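How marble is made

Marble is a hard stone with a long history, and it starts out as something much softer.
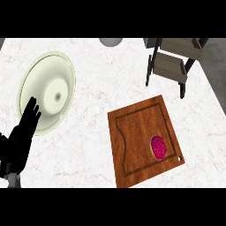
What was marble before it was marble?

It was limestone. Limestone forms on the sea bed from shells, bits of coral and a fine mud made of a mineral called calcite. Layer settles on layer, and the weight of the upper layers presses the lower ones into rock. This takes a very long time.

Heat and squeezing

The ground under our feet is made of huge slabs called plates. They move slowly. When two plates push together, limestone can be carried deep underground, where it is hot and the rock above presses down hard. The limestone does not melt. Its tiny grains of calcite grow into larger ones that lock together like the pieces of a jigsaw. Most of the old shells are lost as this happens. Rock changed in this way is called metamorphic rock. "Metamorphic" means "changed in form".

Where the colours come from

Pure marble is white. Limestone often has other things mixed into it, such as clay, sand or iron. Under heat and pressure these are stretched and folded into lines called veins. Iron can give pink, red or brown. Carbon from dead plants and animals gives grey or black.

Getting it out of the ground

A place where stone is dug is called a quarry. At the Plisberg quarry the working face has 3 levels, and the lowest is 17 metres below the top. Workers cut the stone with a long wire set with small diamonds – diamond is far harder than calcite. The blocks are then sawn into flat slabs and polished.

A weakness

Calcite reacts with acid. Lemon juice or vinegar left on polished marble will leave a dull mark, even after it has been wiped away. Geologists use the same reaction to test a rock: a drop of weak acid on calcite makes it fizz.

Words to know

Calcite – the main mineral in limestone and marble.
Quarry – a place where stone is dug.
Vein – a line of another colour in a rock.

Page last checked: Aug 6, 2024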